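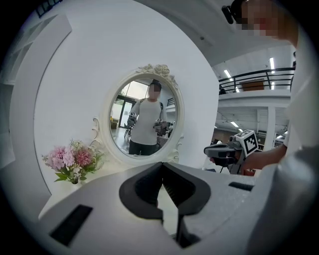
Eswood Makers and Automation Circle
Minutes of the review meeting, 2024-01-26

Present: nine members, two guests from the Dogbe workshop. Apologies received from three.

1. Minutes of the last meeting

Accepted with one fix. The spare charger belongs to the circle and not to the workshop, and the inventory has been changed to say so.

2. Nirer handheld gripper kit: trial report

Most of the evening went to this item, and it could easily have gone longer. The trial group has had the Nirer kit on loan for the past few weeks and came in with plenty to say, nearly all of it happy.

For members who missed the earlier meeting: the kit lets a person record hand tasks that a robot arm can later be taught from. You hold the gripper, do the job the way you normally would, and the software turns the session into something the arm can learn. No arm is needed while recording. That was the main attraction for us, as the circle's only arm is bolted to a bench and can't come along to other people's buildings.

The group recorded 822 takes in total. Of these, 70 were thrown out at the checking stage, mostly early ones from before people had got used to the trigger. The group was delighted with that number. Several members had expected to lose a third.

Points raised from the trial:

Getting started. Everyone who tried the gripper was making usable takes within their first session, including two people who had never touched any robot gear before. The quick start card is excellent (one side, big type, no fluff!) and the group would like our own handouts to look more like it.

Feel in the hand. Good balance, and the trigger has a nice even pull. Members with smaller hands found the reach a bit long and would welcome a shorter trigger. Wrists do get tired. The group settled on 40 minutes as the longest sensible stretch before a break, and the takes got noticeably cleaner once that was the habit.

Moving around. This got the most excited comments of the night. Walking between rooms, up a flight of stairs and back again, the tracking held on nearly every time. Trouble came at large mirrors and glass doors, where the path sometimes jumped. Dogbe guests said they have seen the same with other kits and that a slower pass usually helps. Agreed to add a short section on shiny surfaces to our notes.

Working in pairs. Two people recording side by side was not something the group had planned to test, but it went so well that it became a regular thing. Each needs their own session name or the files get mixed up on upload. The software does warn you, but in small gray text that at least four members missed.

Software. Checking takes is quick and rather fun. Playback starts at once and bad takes can be marked with a single key. Export to the Zarkden format works, though long takes have to be split first. One member asked whether the split could be done automatically. The reply from Nirer is that this is on their list, no date given.

Batteries. Fine. Bring a spare all the same.

Case. The foam is cut for the gripper with the fingers off, and taking them off every evening gets old fast. The trial group has been carrying it with the fingers on and an old scarf stuffed in the gap. Nirer will be told.

3. Discussion: buy, rent or wait

The choice is between buying 2 kits at the club rate, carrying on with a monthly rental, or waiting for the next version. Feeling in the room was strongly for buying. The case for waiting was put fairly: the shorter trigger would help several members, and a new version may well have it. Against that, the spring project needs recordings soon, and the fingers and trigger are sold as separate parts, so a later swap looks possible.

There was a question about whether the circle would still be using the kits after the project ends. Ideas came quickly: folding towels, sorting the parts drawers, watering plants, loading the dishwasher in the kitchen downstairs. The last of these got a cheer. It was pointed out that the dishwasher would need permission from the building.

The Dogbe guests offered to share their storage for the recordings at no charge until we have our own. Accepted with many thanks.

Decision: buy both kits, provided Nirer confirms in writing that the shorter trigger will fit the current handle. Carried, one abstention.

4. Recording away from the workshop

Agreed wording for our notes: ask the building first, tell anyone nearby that cameras are running, and blur faces before a take is shared outside the circle. The blur step is already part of the checking routine and should stay there.

5. Actions

Write to Nirer about the trigger, the case foam and the gray warning text. Trial group.

Draft the section on mirrors and glass, up to one page. Trial group, with input from Dogbe.

Ask the building about the dishwasher. Secretary.

Bring the Zarkden export steps to the next meeting, printed. Software group.

6. Any other business

The label printer is out of tape again. A request was made for a beginners' evening with the gripper, and eleven names went on the list if guests and absent friends are counted. Date to be fixed in March once the kits arrive.

Meeting closed at 9:20 p.m. The loan kit stayed out on the bench for another half hour for those who wanted a turn.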